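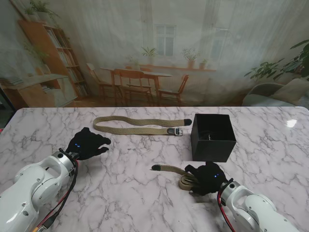

**Ticket 367: belt cell, missed picks and re-boxing**

Status: open, monitoring
Site: Rosto accessories, packing floor
Raised by: Diệp Phan, packing lead
Assigned to: Nghĩa Khúc, Flaltent support

**Reported problem**

Since the glove change the cell misses the first pick on webbing belts. The right hand closes, the belt slides under the fingers, and the arm goes on to the box position with nothing in it. It does not raise a fault, so the packer only finds out when the box goes to the lid station empty. Leather belts from the Dovley order are running fine.

Steps to reproduce: load a khaki webbing belt with the tip toward the center of the table, box open at the far edge, start the normal cycle. Fails more often with a loosely coiled belt than with a flat one.

**Log**

*Saturday, 7:40, Diệp.* First shift report. I had 5 empty boxes back from lids before the break. We are now picking up every box to feel the weight, and that is the job the cell was meant to take off us. Can support look at it today?

*8:15, Nghĩa.* Remote in. Joint temperatures normal on both arms, both hands report ready. Please confirm which gloves are fitted and whether the hand offsets were re-taught after the change.

*8:30, Diệp.* Black fabric ones, new pack. Offsets not re-taught. Nobody on the floor has the login for that. The old procedure sheet says "replace gloves" and stops there.

*9:05, Nghĩa.* Understood. The new gloves are thicker at the fingertips than the last batch, so the close position is stopping early. I have sent a floor login for the offset page only. Open the hand fully over bare table and send me the wrist view before you run the routine.

*9:20, Diệp.* Attached.
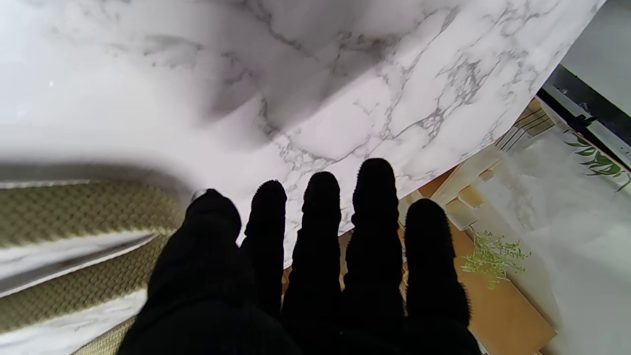
*Wrist view, hand open, fingers toward the marble tabletop. Webbing at left.*

*9:35, Nghĩa.* Thanks. Move the webbing farther from the thumb before you start. Then run the offset routine on one hand, wait for it to finish, and run the other. Do not run both together.

*10:10, Diệp.* Done, 2 hands. First test batch of 60 webbing belts: one missed pick, on a belt Từ had coiled very loosely. Much better than this morning.

*10:25, Nghĩa.* I have also turned on the empty-grip check. If the fingers close past the limit the cell will now stop and ask for a person. Expect more stops for the first few shifts.

*11:50, Diệp.* Stops are OK with us, but they change who stands where. Up to now one packer covered the cell and the lids together. With the check on, somebody has to be within reach of the restart button, so I have moved Từ to the cell and taken lids myself. I need to know if this is permanent before I write the May rota. The packers are asking too. They were told they would rotate through the cell and be trained on it, and so far two people have been.

*13:15, Nghĩa.* Check stays on for now. I can loosen the limit when I have a full week of grip data. Training is outside this ticket but I have passed it to your account manager with your wording.

**Actions**

- Diệp: add "re-teach offsets, one hand at a time" to the glove sheet.
- Diệp: coil webbing belts tighter at load, keep the metal tip pointing inward.
- Nghĩa: review grip data and propose a new limit.
- Nghĩa: send a second floor login for the late shift.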